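Sorting a mixed box of small toiletries

Posted in Home Storage, 23 Sep 2025

I have one big cardboard box, white inside, and all my small stuff ends up in it: tubes, little bottles, cotton swabs, packets. How do you keep it in order?

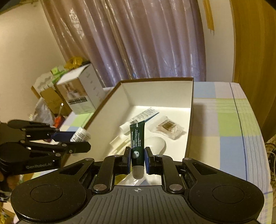

Wavedberg Community Help: Home Storage Group

Erkden
Take it all out first and group it by type. Tubes go together, bottles stand upright, swabs stay in their bag. Smaller boxes inside the big one work as dividers. Check the caps before anything goes back in.

Fonseca
just buy a drawer unit

Amell
I'd toss the empty packaging before buying anything. Molded inserts and old wrappers take up more room than the things you use. Mine was half trash. 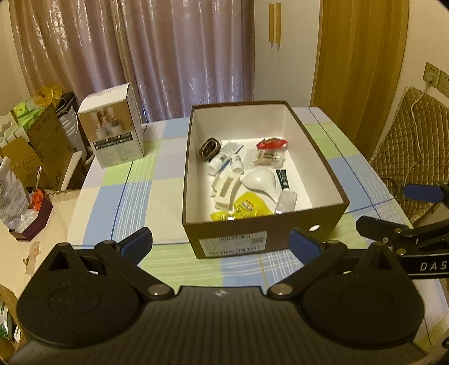
Should opened tubes go in with the new ones?
Keep them apart. Put the opened ones in front and finish those first.

I do a sort every August and it takes 20 minutes.

Viewed 1,239 times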